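Julletti - Qui sommes-nous

Accueil > L'atelier > Qui sommes-nous

Julletti, c'est une petite école de couture et de retouche. Trois salles, une cour, un escalier qui grince. Ouverte un mois de septembre, avec quatre machines d'occasion et une table à repasser prêtée par une voisine. Aujourd'hui 128 élèves inscrits, débutants pour la plupart. Pas de diplôme à la sortie. Un ourlet droit, une fermeture éclair qui tient, un pantalon qu'on remet.

Qui enseigne

Qianru Du - fondatrice. Coupe, patronage, vestes doublées. Quinze ans en atelier de costumes de théâtre avant d'ouvrir ici. Donne les cours du matin et le stage long. Répond aux mails, mais plutôt le soir.

Benedikt Zürcher - maille, reprise, raccomodage visible. Tient aussi le stock de mercerie. Si vous cherchez un bouton dépareillé, c'est lui. Parle français, allemand, un peu d'italien.

Les cours

Groupes de six, jamais plus. Deux niveaux : Bases (machine, ourlets, poches plaquées) et Suite (cols, doublures, ajustements). Le stage Golex, c'est autre chose : un manteau complet, du patron à la finition, 80 heures réparties sur le printemps. Liste d'attente ouverte. Prévoir votre tissu, on vous dit quoi acheter au premier rendez-vous.
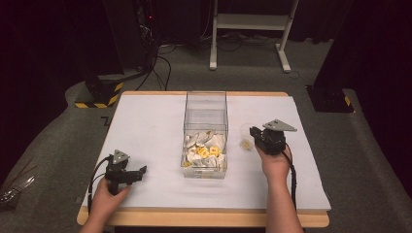
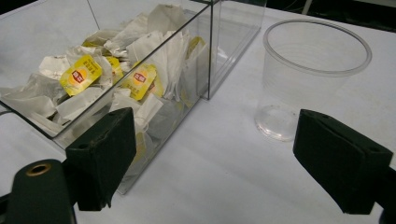

La teinture est arrivée un peu par hasard dans le programme. Une élève voulait sauver une nappe tachée, on a essayé l'oignon, puis la garance, puis l'avoine de coton qu'on avait en réserve a fini dans la marmite aussi. Maintenant c'est un module à part, quatre séances. On commence par le thé : facile, pas cher, beau beige sur lin et coton. Les sachets usagés, papier froissé et étiquettes jaunes comme dans le bac transparent, conviennent pour s'entraîner sur des chutes. Pour une pièce entière on prend du thé en vrac, plus régulier. Mordançage à l'alun la veille. Rincer longtemps. Laine et soie : seulement en dernière séance, avec Benedikt. Apporter des gants et un vieux tablier, le nôtre est déja pris.

Les tissus

Fins de rouleaux surtout. Deux fournisseurs réguliers, Lerkov pour les lainages et Ghauri pour les cotons, plus les dons. L'inventaire de l'hiver a donné 889 coupons, rangés par poids et non par couleur - on s'y fait. En vente aux élèves au prix d'achat. Les chutes de moins de 30 cm sont gratuites, servez-vous dans les caisses sous l'escalier.

Retouches pour l'extérieur

Oui, on en prend. Pas de cuir, pas de robes de mariée. Délai dix jours, davantage avant les fêtes. Dépôt aux heures de cours, vêtement propre svp, avec votre nom épinglé dessus.

Venir

Entrée par la cour, deuxième porte, sonner fort. Vélos contre le mur de gauche. L'escalier est raide, la salle du bas est de plain-pied : demandez-la à l'inscription si besoin. Une séance d'essai possible avant de s'engager, machine fournie.

Page mise à jour le 2018-02-06. Les horaires du printemps suivent dès que les salles sont fixées.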